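What I Got for My Money on a Shared Charter Flight

I should say up front that I went into this expecting to be annoyed. I have been getting emails from charter brokers ever since I filled out one quote form three years ago, and they all promise the same thing: a private plane for the price of a business class ticket. I never believed it. In March I had a trip that would have meant two connections and a night in an airport hotel, so I finally sat down and tried to find out what these people charge.

I started with Stumo, which calls itself a marketplace. You type in two airports and a date, and it gives you a price right away. The price is not a price. It is what they call a "guide fare," and if you click on it you get a form asking for your phone number. I gave them my number. Someone called within the hour, very friendly, and told me the guide fare was for a smaller plane than I would want. How he knew what I would want, I couldn't say. There was only me and one bag.

The new figure was more than I paid for my last car. I thanked him and hung up, and he has emailed me every week since.

Next was Jemideck, which sells empty legs. If you haven't run into the term, an empty leg is a flight the plane has to make anyway, usually going home after dropping somebody off. They would like to sell it to you cheap instead of flying it with no one in the back. I like the idea. It makes sense in a way most of this business doesn't. The trouble is that the plane goes where it goes, when it goes, and if the original customer changes his plans your flight disappears. I asked what happens then. You get your money back, I was told. Fine, but I'd still be standing in the wrong city with a meeting in the morning, buying a same-day airline ticket at whatever they felt like charging.

I watched the Jemideck list for a month. I saw plenty of flights between places rich people have houses. I saw one that came close to my route, leaving at 5 a.m. from an airport two hours' drive away. By the time I had talked myself into it, it was gone, or it had never been there. I have my suspicions about how many of those listings are real at any given moment.

So that left shared charter, where you buy a single seat on a small plane with strangers. The operator I ended up with was Dinu. One way, $591, plus a $100 "handling contribution" that showed up on the last screen. I wrote to ask what was being handled. The reply said it covered the use of the private terminal, and that the terminal was one of the benefits of flying with them. So it's a benefit and it's also a hundred bucks. I paid it.

The private terminal was a nice enough room. There was coffee, a bowl of mints and a couch that was too low to get out of with any dignity. I had been told to show up 20 minutes before departure, and I did, and we left an hour and ten minutes later. No announcement, no board to look at. Every so often a young woman in a blazer came through and said the crew was finishing up. To be fair, I have waited a lot longer in worse chairs. But the whole pitch was that I wouldn't wait.

The flight itself was good. I'll give them that without any grumbling. It was a turboprop – louder than I expected, and a little cramped around the knees – but the view from down low is better than anything you get on an airliner, and there was no line to get off. I walked from the plane to the curb in the time it usually takes for the seat belt sign to go off. If every part of the trip had been like that part, this would be a different post.

Then there's the airport you land at. The websites make a lot of this, how small planes can use small airports closer to where you're going. Closer on a map, maybe. Mine was closer to my meeting by a good bit, but there was no train, no bus, no rental desk open, and the one cab company wanted cash. Dinu will arrange a car for you, naturally, and naturally it isn't included. I took the cab. 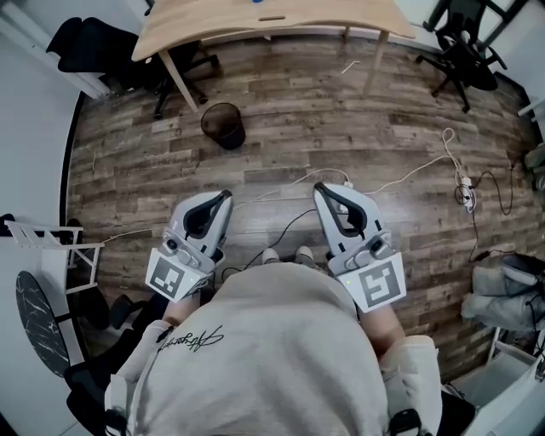

So was it cheaper than flying business class?
The airline wanted $429 for a business seat on the same day with two stops, so the shared charter cost me $262 more before I even got in the cab.

What I bought for the difference was an afternoon, minus the hour I spent on the low couch. For some people that's a good deal. If my company had been paying, I might have thought so too, and I suspect that's how most of these seats get sold.

A reader wrote to ask me about Tedora, the membership outfit, after I mentioned I was working on this. I haven't flown with them and I don't plan to. You pay a yearly fee for the right to buy seats at member prices, and they won't tell you the member prices until you've paid the fee. I asked twice – once by email and once in their little chat window – and both times I got a link to a page about the leather in the cabins. I don't join a gym without knowing what it costs, and I'm not going to do it with an airplane.

If you still want to try one of these, get the full price in writing, with every fee, before you hand over a card. Ask who operates the plane, as the company you're talking to often doesn't. Look up the arrival airport yourself and find out how you're getting out of there. And use an email address you don't care about, or you'll be hearing about light jets until you retire.

I'm going back in the fall and I've booked the airline, two stops, aisle seat.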